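Tagebuch, April, kurz vor Mitternacht

Der Korbtag

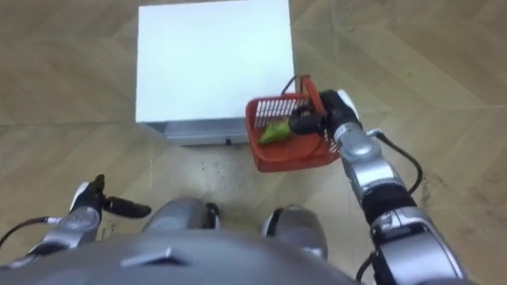

Delo am roten Korb, Blick von der Kopfkamera, linke Hand noch frei.

So, liebes Tagebuch, eigentlich wollte ich heute früh ins Bett, aber ich bin noch viel zu aufgedreht, also schreibe ich lieber auf, was mit Delo passiert ist, bevor ich morgen wieder die Hälfte vergesse und im Protokoll nur »Greifer klemmt« steht.

Angefangen hat alles ganz harmlos. Um neun war ich in der Werkstatt, Kaffee, Heizung an (ja, im April, der Boden ist morgens eiskalt), Delo hochgefahren. Auf dem Plan stand die Korbaufgabe: am Boden greifen, anheben, kurz halten, wieder abstellen, loslassen. Rafsan hatte am Abend vorher noch die neue Greifersteuerung von Grendilora aufgespielt und mir einen Zettel an die Tastatur geklebt: »Kraftgrenze prüfen!!« mit zwei Ausrufezeichen. Und was habe ich gemacht? Ich habe den Zettel gelesen, genickt, ihn ordentlich an den Monitorrand geklebt und die Versuche gestartet. Ich könnte mich ohrfeigen.

Die ersten Durchgänge liefen nämlich richtig schön! Arm vor, Finger um den Rand, zu, hoch, runter, auf. Beim dritten habe ich sogar geklatscht, allein in der Werkstatt, wie eine Verrückte. Das grüne Ding im Korb ist brav mitgefahren und nicht herausgefallen, und ich dachte schon, ich schaffe vor dem Mittagessen alle 18 Durchgänge und kann nachmittags endlich die Kabelführung am rechten Unterarm neu machen. Die steht in einem Bogen ab, der mich seit Wochen nervös macht.

Und dann Durchgang sechs. Der rechte Greifer fasst den Korb am Rand, dort wo der Henkel ansetzt, macht zu, und auf dem Bildschirm erscheint »Objekt gehalten«. Gut. Dann kommt das Absetzen, der Befehl »öffnen« geht raus, und es passiert: nichts. Die Software meldet fröhlich »Greifer offen«. Der Greifer ist aber nicht offen. Ich sehe doch, dass er nicht offen ist! Und die Kraftanzeige klettert immer weiter, ganz gemächlich, als hätte sie alle Zeit der Welt. 87 Prozent, und vorgesehen ist für so ein Plastikkörbchen ja nicht einmal die Hälfte.

Jetzt der Teil, für den ich mich schäme und den ich deshalb besonders genau aufschreibe. Statt auf den Notaus zu drücken, bin ich hingegangen. Ich wollte den Korb nur ein bisschen wackeln, damit er freikommt. Ich stand schon halb gebückt vor ihm, die Hand ausgestreckt, da ruckt der rechte Arm. Kein großer Schwung, vielleicht eine Handbreit, aber mit einer Entschlossenheit, dass mir das Herz in die Hose gerutscht ist. Die Ablaufsteuerung war ja der Meinung, der Korb sei losgelassen, und wollte den Arm in die Ruheposition ziehen. Mit Korb dran. Der ist über den Boden geschrammt, mir gegen das Schienbein, und das Geräusch habe ich immer noch im Ohr. Ein Knirschen, dann ein Knacks.

Da habe ich dann gedrückt. Stille. Nur die Lüfter.

Mein Schienbein hat einen blauen Fleck bekommen, mehr nicht. Am Korb ist ein Riss im oberen Rand. Und Delo saß da mit abgeschalteten Motoren und hielt immer noch fest! Ohne Strom gehen die Finger nämlich nicht von selbst auf, die Mechanik sperrt, das ist so gebaut, damit beim Stromausfall nichts herunterfällt. An sich vernünftig. Nur musste ich dann mit dem kleinen Inbusschlüssel hinten an die Entriegelung, auf den Knien, und habe dabei geflucht, dass es bis zur Straße zu hören gewesen sein muss.

Rafsan kam kurz nach elf. Ich hatte mir schon eine Erklärung zurechtgelegt, aber er hat nur auf den Zettel am Monitor geschaut, dann auf mich, und gesagt: »Du bist hingegangen, oder?« Bin ich. Er hat mich nicht ausgeschimpft, was fast schlimmer war. Er hat sich einen Stuhl geholt und wir haben uns durch die Logdateien gewühlt. Bis halb vier! Das Mittagessen bestand aus Keksen.

Gefunden haben wir es dann in Zeile 916, da hat Rafsan so laut »Ha!« gerufen, dass ich den Tee verschüttet habe. Die neue Steuerung liest nach dem Öffnen die Position der Finger gar nicht mehr aus, sie nimmt einfach an, dass der Befehl geklappt hat. Beim alten Stand wurde noch nachgemessen. Und wenn der Öffnungsbefehl in genau dem Moment kommt, in dem der Regler noch nachgreift, wird er verschluckt. Der Regler drückt weiter zu, die Ablaufsteuerung hält den Greifer für offen, und ich Dussel stehe dazwischen. Die Kraftgrenze war übrigens auch auf den Werkswert zurückgesprungen. Hätte ich gemerkt, wenn ich den Zettel ernst genommen hätte.

Frau Jabłońska aus dem Nachbarbüro musste natürlich auch informiert werden, sie führt bei uns das Unfallbuch. Sie wollte alles ganz genau wissen, Abstand, Armstellung, welche Schuhe ich anhatte. Ich fand das erst übertrieben wegen eines blauen Flecks. Auf dem Heimweg fand ich es dann nicht mehr übertrieben, da habe ich mir nämlich vorgestellt, ich hätte die Finger schon im Korb gehabt.

Ab morgen gilt also: alter Softwarestand, Klebestreifen auf dem Boden, und solange die Motoren Strom haben, geht keiner darüber, auch nicht »nur ganz kurz«. Der Notaus kommt an ein längeres Kabel, damit ich ihn in der Hand halten kann. Rafsan schreibt an Grendilora und hängt die Logs an. Ich schreibe den Bericht. Und die Kabel am Unterarm mache ich trotzdem noch diese Woche, bei dem Ruck hat der Bogen nämlich ordentlich gewippt.

Ach ja, und der Korb! Den Riss will ich mit Klebeband flicken, Rafsan ist strikt dagegen, wegen der Vergleichbarkeit, und recht hat er ja. Also muss ich einen gleichen auftreiben, möglichst in Rot. Vielleicht hat Skurnora noch welche, sonst frage ich Mama, die hebt solche Sachen auf.

Jetzt Licht aus. Das Schienbein pocht ein bisschen. Morgen Salbe mitnehmen und den kleinen Inbusschlüssel suchen, den habe ich nach der ganzen Aufregung irgendwo hingelegt.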